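4. First pickup test (hand-held gripper)

Do section 3 first. If the fingers don't open and close by hand without sticking, stop, go back to 3.6. Don't power anything to "see if it clears up". It won't.

You need:
Zusero hand-held gripper, assembled
Finger pads fitted (the Sepp soft ones, not the hard blanks that came in the bag)
One small round fruit. Mandarin is good. Not an egg, not yet
A flat plate
A table you can walk around

4.1 Clear enough table to get both elbows over it. You don't need a bench. Kitchen table is fine, most of us at Bikberg did it at home.

4.2 Check the pivot pins on each finger. Push with a thumb. If one slides out even a little, press it back and redo the retaining clip. Old clips don't grip twice, take a new one from the tray.

4.3 Check both pads face inward and match. If one sits higher than the other the fruit will roll when you squeeze. Loosen, line up, tighten. Quarter turn past snug, no more.

CAUTION: the linkage pinches. Keep your free hand off the arms when the fingers are moving. Kadri has the blood blister to prove it.

4.4 Put the plate down flat, fruit in the middle. If it rolls, turn it till it sits on its stem end.

4.5 Plug in the Utel logger and start a new file. Sampling should read 30. If it reads 300 you have the old settings loaded, reload from the card and restart. Do not just change the number by hand, it goes back on the next boot.

4.6 Open the fingers all the way. Hold for a slow breath. The position readout should settle at 2000 and stay put. Small flicker in the last digit is ok.

Note: if it settles anywhere else, zero is off. Repeat 3.9. Takes a minute, saves you the whole evening.

4.7 Bring the gripper in low and level, fruit centered in the gap. Line up from straight behind. Coming in at an angle is the most common mistake, one pad touches first and shoves the fruit off the plate.

4.8 Close slowly until both pads touch. Stop there. Look at the force line on the logger, it should step up once. Two steps means one pad landed early, open up and go back to 4.7.

4.9 Squeeze a touch more and lift a hand's width. Hold. Set it down again and open. Dont drop it from height, it skews the last part of the log.

4.10 Repeat until you have a clean run of lifts with no slips. Then turn the plate a bit and do another run. Patterned plate is better than a plain one if you plan to use the footage later for section 6, the tracker likes having something to hold on to.

CAUTION: juice in the finger joints is a pain. If the skin splits, stop, unplug, wipe down, let it dry before the next run.

4.11 Stop the file. Name it with your initials and the run number, like LO_323. Copy to the shared folder before you unplug, the logger loses the last file if it browns out.

If something's wrong:
Fingers close unevenly: cable tension, see 3.7.
Pads squeak or slide: grease from assembly, wipe with alcohol.
Readout frozen: connector is half in. It clicks when it's seated.
Error 323 on start: card missing or not formated.

Still stuck, ask Laimutė Ozoliņš or Kadri Rozīte at the workshop, evenings after 6. Bring the gripper and the card both, we can't do much with only one of them.

Once you have your clean runs, go on to section 5, mounting on the arm.

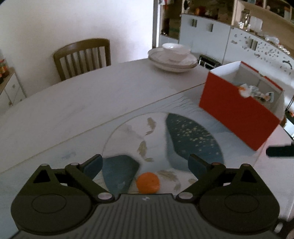
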